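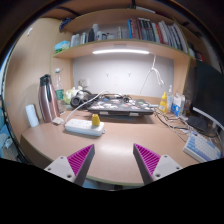 Motorised turntable: pre-use safety check
Checked by Yuk-lan Kwan, 21 July 2025
Unit: Ondum product turntable, Moton driver board

1. Mains lead and plug: OK
No nicks. I swapped the fuse in February and it still looks fine.

2. Power supply: OK
Gets warm after a long time lapse, but I can keep my hand on it.

3. Platter bolts: ACTION
Two were loose again! I've nipped them up and put a dab of threadlock on (the blue one, please don't use the red, I had a horrible time getting that off).

4. Drive belt: OK
A bit shiny on one side. I've got a spare in the drawer, ask me if it starts squeaking.

5. Stop button: OK
Pressed it 8 times at full speed and it stopped every time.

6. Homing switch: WATCH
Missed once when I ran the Tai demo program, then behaved. If yours misses, turn it off and reseat the little white connector.

7. Load: OK
Ran it for 300 turns with the big camera on top, no wobble. Keep straps tucked in, mine nearly got wound round the spindle.

8. Cable tidy: FAIL
The Cakon clips have gone brittle and one came off in my fingers. New ones ordered, tape for now.

Fine to use, slow speed only until the clips are on.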